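Relatório de projeto – Reflexos em ecrãs e superfícies de bancada
Unidade curricular de Ensaios de Produto
Autor: Tomás Cullinane
4 de janeiro de 2021

3. Metodologia

O presente capítulo descreve o procedimento adotado na avaliação da legibilidade de ecrãs desligados em bancadas de reparação. O estudo decorreu na oficina Clotau e abrangeu 94 observações, repartidas por 2 tipos de tampo: um liso, de cor uniforme, e outro com padrão de mármore. A folha de registo seguiu o modelo Pruncombe, com ligeiras adaptações.

Em cada observação foram anotados a orientação do aparelho, a posição da sombra e a extensão dos reflexos no vidro. A iluminância no plano de trabalho foi fixada em 900 lux. Não se procedeu à limpeza prévia dos ecrãs, opção discutida no capítulo 5.

4. Resultados

No tampo com padrão de mármore, o contorno de um telemóvel preto distingue-se com facilidade. A principal dificuldade reside no próprio vidro – as dedadas e as faixas de luz confundem-se com riscos superficiais.
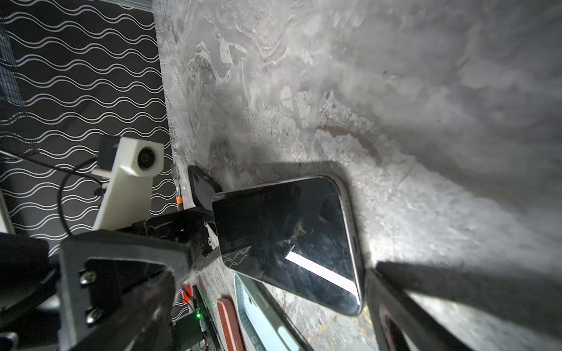
A classificação dos defeitos foi, por esse motivo, repetida com o aparelho rodado, segundo a escala Szulc. As divergências entre as duas leituras constam do anexo B, juntamente com a planta da bancada.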